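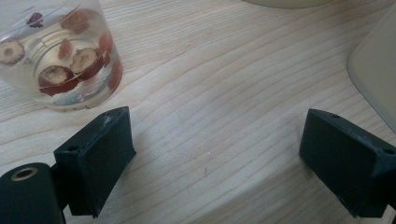
Red dates in a glass of water, pale wood table.

So Geseck are back. If you missed it, the band's old account woke up on 6th September after years of nothing and posted a black square with a low hum under it. By dinner my messages were full of people typing in capitals. A reunion! A tour! A lost album!

I'd like to slow down a little. What we have is a hum.

I loved this band. I bought Turdale the week it came out and played it until my roommate hid the CD. But I've been through enough comebacks to know how they go, and this one has all the usual signs. First the mystery post. Then the mailing list you have to join to hear more (I joined, of course I did). Then a "remastered" single with a drum sound nobody asked for, and after that a box set priced like a used car.

The mailing list sent me one email so far. It says the band has "reopened the conversation with its own past." I read that line to Ngan-ling Chu, who played bass in two bands with me and has no patience for this stuff, and she asked if they'd reopened the conversation with their drummer. Good question. He left after the Mikgate show and none of the posts mention him. Can you call it Geseck without him? Half of what people remember about those songs is the way he dragged the beat until you thought it would fall over.

The rumor is that Hui-mei Cheng is producing. I'd be happy if that's true. Her work on the second Lodhi record is the reason I still own decent headphones. But the whole rumor comes from one photo of a mixing desk, and the person who posted it has been wrong before – this is the same guy who swore there'd be a farewell show in December, and we all remember how that went. I had a train ticket.

As for the lost album, I don't believe in it. Somebody on the fan board claims to have a track list with 12 songs. Two of those titles were B-sides already, and a third is just the name of the street where they used to rehearse. There are 241 replies under it anyway, most of them arguing over the running order of a record no one has heard.

I know how this sounds. A friend told me I should let people enjoy things, and fine, enjoy it. If they put out something new and it's good, I'll write it up here and eat my words. What bugs me is being asked to get excited before there's anything to listen to.

I did play the hum again last night, on the good headphones. Ngan-ling thinks it's the opening of "Low Water" slowed way down. I think it might be a refrigerator.

Tickets, if there are any, will probably cost too much. I'll let you know if I buy one.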